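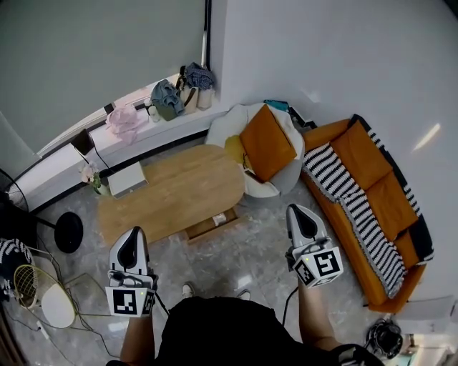
Since the spring our group at Trutby has been collecting household examples for the learning system, and many members asked me to write how this work goes in practice. The idea is simple to say. A person does a small job at home with two hand-held grippers, one for each hand, and the system later studies the recordings and tries to learn the same movements. The robot itself is not needed for this part. What you need is a real room with real things in it, and a living room is harder than people expect. Flowers in a vase on the coffee table, a striped blanket with fringe over the sofa, orange cushions, cloth and bags on the windowsill: almost everything is soft or easy to knock over. In our first plan we had only boxes and cups, and the model learned boxes and cups very well and nothing else.

Our target for this round is 700 examples. At the moment we have 517 which passed the check, so we are not late, but also we cannot rest. Each home gives us a different number. Jozefína Malý is the fastest of us and her recordings are also the cleanest, and I asked her how she does it. She told me that she practices every job three times without recording, and only after that she starts. I have tried it and my own results became better, although my arms became tired sooner.

The jobs for the living room are these seven: fold the blanket, put a cushion back on the sofa, move a vase from one end of the table to the other, put a cloth in a bag, close a box, lift a bag from the floor, and bring one object from the windowsill to the table. Please do not invent new jobs without writing to Kazimír Zeman first. He must add them to the list in Kutent, and if the name is missing there, the recording goes to the folder for unknown jobs and somebody has to look for it by hand.

A few points from the last check, which Alžběta Hrubý did on her own and for which I thank her very much.

The marker cubes under the grippers must stay clean and must be turned to the camera as much as possible. When the wrist turns too far, the pattern disappears and we lose the position of the hand. One or two moments are no problem, a long gap is. If you carry something with both hands, go a little slower.

Please begin every recording with both grippers in view and keep them still for a short time. Many people start to walk immediately. Also look at the object you work with and do not look at the door or at your phone – the camera goes where your head goes.

Mistakes are welcome. If the cushion falls, pick it up and continue. Amado Sarmiento from Distside has trained with 300 of our examples already, and he writes that the ones with a small correction inside are useful to him, and he would like more of them. Until now most of us deleted them, I also did.

And change the room between recordings. Move the table a little, take other cushions, open the blind or pull it down. The same room in the same light twenty times is for the system almost one room.

The next exchange of grippers is in September at Hubáček, in the small room behind the reading hall. Bring the cables too, please, last time two sets came back without them. Who wants to lend a kitchen for the next round can write to me. – Jozefína Mikuš

Filed under: Group News, Learning Robots

Contact the newsletter | © Trutby | Back to top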